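Stasstead Notebook > Work & Machines > Interviews

Can a robot take your old computer apart? I asked someone who'd know

I'd been wanting to talk to Rhona MacAulay ever since a neighbor told me that the repair shop at Niven was trying out robots on old office computers. My own interest was selfish, I admit. I have a basement full of dead electronics and a dishwasher I hate unloading, and I wanted to know when a machine would be along to deal with both!

Rhona has spent most of her working life on shop floors, first fixing washing machines in Fladitz and now running the bench at Niven, where old desktops get stripped for parts. She talks fast and keeps her coffee in a jam jar. I asked her straight out whether the robots could do her job yet.

"No," she said, and laughed. "Next question."

I pushed a little. She told me the big motions are pretty good these days. A robot arm can reach for a part, close its fingers on it and carry it to a tray, and it'll do that all Monday without a sore back. The trouble starts with anything that bends.

"Cables," she said. "Everybody asks me about screws, and screws are fine, a screw is a hard little thing that stays put. A cable is somewhere different every time you look. You and I just push it aside with a knuckle and we don't even know we've done it."

I told her I'd watched my nephew clean out his PC over the holidays and he'd done exactly that, with a sandwich in the other hand. She wasn't surprised.

Then there's force. Rhona says she can feel a latch about to give, a tiny bit before it does, and she eases off. "I couldn't tell you how I know. I've broken enough of them, I suppose." Teaching that to a gripper is slow going. At Niven they started with a batch of 500 retired desktops, and she asked for the same few models to be set aside so the practice would be on something familiar. "A home is so much worse," she said. "In a home you don't get 500 of anything. You get one weird toaster."

That took us to housework, where I wanted to be all along. She thinks folding towels will come before folding fitted sheets (I can't fold one either) and that loading a dishwasher will come before unloading, which surprised me. Her reasoning is that putting the clean things away means knowing where they live, and in her house even the family doesn't agree on that.

We went back to computers, and she got quite animated about old Dell towers. She likes them — the drive parts are meant to come out without tools, and the bits you're supposed to grab are often blue.
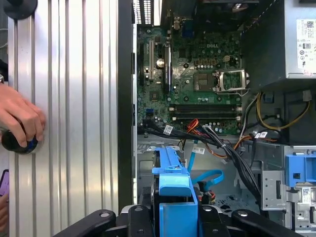
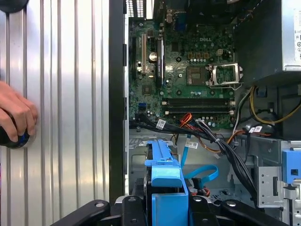
"Somebody designed those for a person in a hurry," she said. "It helps the machine as well. If you want robots doing chores, make the chores easier to get hold of. Big handles, bright colors. I'd like that too, my eyes aren't what they were."

I asked if she worried about her own bench. She thought about it for longer than I expected. A firm called Lerklow had told her that in 2 years she'd only need to supervise, and she's still waiting to hear what supervising involves. For now she reckons a person and a machine together is the sensible setup, with the person taking the fiddly stuff and the machine doing the lifting and sorting. She'd hand over the sorting tomorrow.

And my basement? "Bring it in," she said. "Bring it in a box, though, with the cords tied up."

I've started on the cords. So far I've got one shoebox done.

Comments (3)

benchwarmer101: She's right about cables. I did warehouse repairs for years and half the job was moving wires out of the way of other wires.

Tilda P.: I would pay a lot for the dishwasher one, even if it put everything in the wrong cupboard. My husband does that already.

oldtowerfan: Those blue latches are great until one snaps. Does Niven take laptops too, or just desktops?

Contact the Notebook | © Stasstead Notebook | Back to top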